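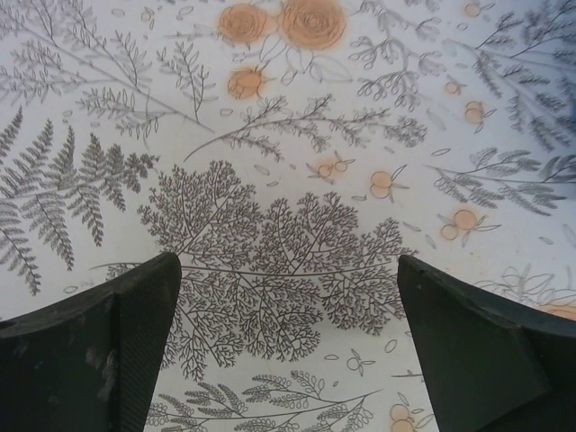
Cloth is harder than anything, Suha Saab reckons, and after 4 evenings with the Hattar club it's hard to argue. Cubes, fine. Cups, fine. Give the arm a floppy edge and the whole room goes quiet.

The club runs out of a school art room, June to June, two benches and a sink. Their arm is called Skanum. The task this term: pinch a flowery cloth, lift, fold, let go. Ferns, roses, berries all over it, on purpose. Plain white was too easy to cheat on, or too hard, depending who you ask. The software kept mistaking printed stems for creases. Cue shouting.

So they teach it by hand. One student steers, one calls the fingers open or shut, and every go gets saved. 693 goes so far. Plenty are rubbish and get binned after tea.

"Slower," somebody says. Then "slower" again, louder.

The Etelum schools contest gives each team 2 attempts and 30 minutes to set up. Last year Hattar spent most of theirs hunting for an extention lead. There is now a list taped to the door. Lead is at the top, underlined.

At half past six the tape on the left finger want changing. Nobody can find the scissors. They start the next run at twenty to seven.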